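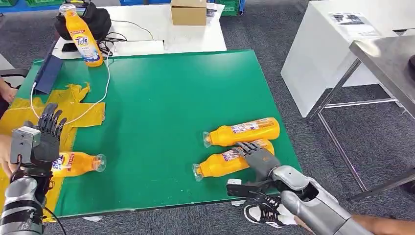
Two robot hands at the green work board in the Trekadex shop, with orange Tide bottles for handling.

September
By Cherry Mae Lagman

Trekadex has put its two-handed bottle cell back to work after a service stop that took most of a morning and ended with both hands recalibrated. The company uses the cell to work out how a pair of jointed robot hands should pick up, turn and set down household bottles before the same settings go out to customers.

The stop was planned. Lilla Bárány, who is in charge of setup and repair on the cell, had marked it on the shop calendar once the left hand began closing slightly later than the right. The gap was small, but it showed up in the logs as a slow drift, and by the time the counter reached 1243 cycles the left thumb was arriving too late to share the load.

"The bottle gets pushed before it gets held," Bárány said. "You can run like that for a while, but then everything you record has a push in it."

Work started at 7:30 a.m. with both arms powered down and the hands opened by hand to their full spread. Bárány checked the finger joints one by one, backed out the screws on the two that felt stiff, cleaned them and put them back with fresh thread lock. A cable on the left arm had been pulling at its connector whenever the wrist rolled past a certain angle, and it was rerouted with more slack.

The hands themselves are a Zokura design that Trekadex bought last year. Spare fingers come from Berisha, a small machine shop across the river that also made the test gauges. One finger on the right hand was swapped during the stop. The old one goes back to Berisha for a look at the knuckle, where the wear was uneven.
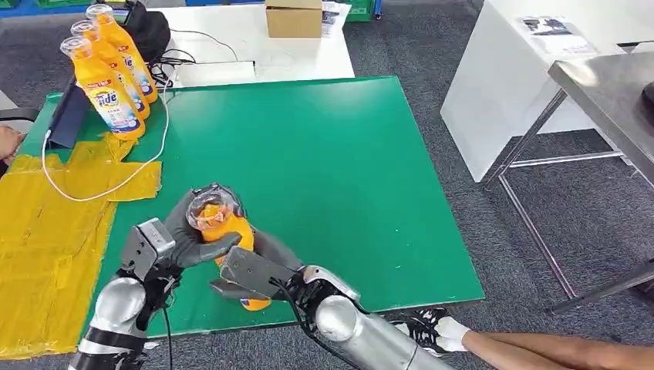

How often do the finger joints need to be checked?
Every 361 cycles for the screws and the play in each joint, Bárány said, with a full calibration at the third check or sooner if the logs show drift.

Calibration took longer than the repair. Each finger is driven to its stop, the reading is saved, and the hand then closes on a steel gauge. The software, a package called Plirow, compares the reading from each joint with the one stored at the last service. Bárány runs the sequence twice on each hand and throws out the first set of numbers – the joints read differently until they have moved a little.

On this stop the right hand passed on the second run. The left needed a new zero on two fingers and a lower speed for the last part of the close. That change alone brought the two hands back in step, according to the service sheet.
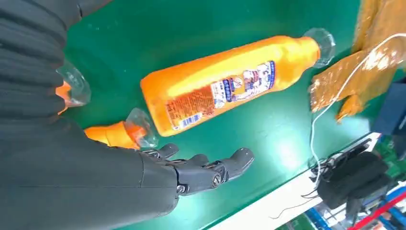

The shop then goes on to bottles, starting with ones that lie on their sides. A bottle on its side rolls if the first touch lands off center, and Bárány uses it as a quick check on the new zeros. Upright bottles come later in the routine, along with passes where both hands hold the same bottle.

The plan after this service calls for 167 slow passes before the cell is allowed back to its normal speed. If the late thumb returns in that time, the left hand comes off the arm and the drive unit is changed. Trekadex has one spare drive on the shelf and has ordered a second.

Trekadex has also changed how service is written up. Until now each stop was logged on paper and typed in later, and two of the older sheets could not be found when Bárány went looking for the start of the drift. Joint readings are now saved straight from Plirow into the service file, with a line for notes. The cell's file holds 534 entries so far, most of them copied over from the earlier sheets.

Bárány said the next job is the cable run on the right arm, which has the same layout the left one had before the stop. It has given no trouble, but she wants it changed before the next full calibration. The parts are expected by the end of the month.

Recent items
Berisha adds second shift for small machined parts
Plirow update changes how joint limits are saved
Trekadex looking for two setup technicians
Zokura hands: what came in the spare parts kit
Shop notes: cable slack at the wrist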